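17. Feb. 2020

So, die Werkstatt ist wieder warm und ich muss euch endlich von den Körben erzählen! Seit September flechte ich ja fast nur noch mit ungeschälter Weide, und ich bin so begeistert davon, dass es jetzt ein längerer Faden wird. Holt euch einen Tee.

2/ Angefangen hat alles mit einer Bestellung aus Gredberg. Eine Kundin wollte einen Holzkorb für den Kaminofen, oval, mit zwei Griffen, und er sollte »nach Hecke aussehen«. Nach Hecke! Ich wusste sofort, was sie meint.

3/ Geschälte Weide ist hell und glatt und wunderbar für Brotkörbe. Mit Rinde hat man aber die ganzen Farben: Olivgrün, Rostrot, fast schwarzes Violett. Und jede Sorte dunkelt beim Trocknen anders nach, manche Rute erkennt man nach ein paar Wochen kaum wieder.

4/ Meine Ruten kommen von Kuhlmann, die bauen ein paar Orte weiter an und sortieren nach Länge. Letzten Winter habe ich 3000 Stück mitgenommen. Der Kombi roch danach wochenlang wie ein Bachufer (ich fand es herrlich, der Rest der Familie weniger).

5/ Was mich viele fragen: Wie lange muss das einweichen? Ungeschälte Ruten brauchen viel länger als geschälte. Bei mir liegen die dicken 10 Tage in der alten Zinkwanne, die dünnen entsprechend kürzer. Danach noch eine Nacht in feuchte Tücher gewickelt, dann biegen sie sich wie Leder.

6/ Nehmt bitte kaltes Wasser und wechselt es zwischendurch. Ich habe einmal eine Wanne vergessen, und die Rinde ging in Streifen ab. Aus dem Rest sind immerhin noch Rankhilfen für die Erbsen geworden.

7/ Zum Boden: Ich flechte ihn als Kreuz, vier Stäbe durch vier gespaltene, und ziehe die Mitte ganz leicht nach oben. So steht der Korb später auf dem Rand und wackelt nicht. Beim Oval kommen die längeren Stäbe dazu, und da wird es knifflig, das verzieht sich gern wie ein Propeller. Abwechselnd links und rechts herum flechten hilft sehr!
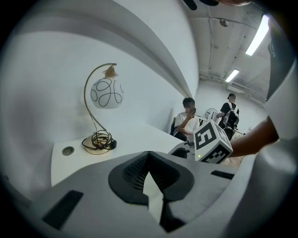 8/ Dann das Aufstellen. 54 Staken hatte der Korb für Gredberg, alle frisch angespitzt und neben den Bodenstäben eingesteckt. Oben bindet man sie zusammen, und eine Weile sitzt man vor einem kleinen Tipi. Mein liebster Moment am ganzen Korb.

9/ Die Kimme (also die ersten Runden nach dem Hochbiegen) mache ich mit drei Ruten und ziehe richtig fest an. Wenn es da locker ist, bleibt es locker, das bekommt man weiter oben nicht mehr eingefangen. Klopfeisen griffbereit halten und alle paar Runden nachklopfen.

10/ Werkzeug habe ich wenig: Messer, Gartenschere, Pfriem, Klopfeisen. Der Pfriem ist vom Trödel und hat einen Griff aus Birnbaum, der inzwischen genau in meine Hand passt. Wer anfangen will, braucht wirklich keinen Koffer voll Zeug.

11/ Die Griffe! Da habe ich am längsten herumprobiert. Gedrehte Griffe sehen toll aus, aber ein Holzkorb wird voll getragen, und Buchenscheite sind schwer. Jetzt stecke ich einen dicken Bügel tief in die Seitenwand, umwickle ihn mit dünnen Ruten und führe die Enden noch einmal durch den Rand. Das sitzt bombenfest.

12/ Fertig war der Korb dann 57 Zentimeter lang, ein paar mehr als bestellt. Die Kundin hat mir geschrieben, dass jetzt der Kater drin schläft und das Holz daneben liegt. Ich habe mich so gefreut!!

13/ Weil danach gefragt wurde: Ja, ich nehme wieder Aufträge an. Jeder Korb wird erst geflochten, wenn ihr ihn bestellt habt, mit eurer Form und eurer Farbe. Rechnet bitte mit ein paar Wochen - einweichen, flechten, trocknen, das lässt sich alles nicht schieben.

14/ Lackiert wird bei mir nichts. Einmal im Jahr kurz mit dem Gartenschlauch abbrausen und im Schatten trocknen lassen, mehr will so ein Korb gar nicht. Neben der Heizung wird er spröde, dann knackt es beim Anheben.

15/ Als Nächstes kommt eine Reihe kleiner Erntekörbe für den Hofladen in Trolleck, mit einem Streifen Rostrot in der Mitte. Drei sind schon fertig, und beim vierten überlege ich, den Rand als Zopf zu legen - kostet doppelt so viel Zeit, sieht aber soooo schön aus.

16/ Wenn jemand von euch den Zopfrand schon einmal mit ungeschälter Weide gemacht hat: Wie bekommt ihr den Anschluss hin, ohne dass die Rinde an der Knickstelle reißt? Über Tipps freue ich mich riesig, gern auch mit Foto!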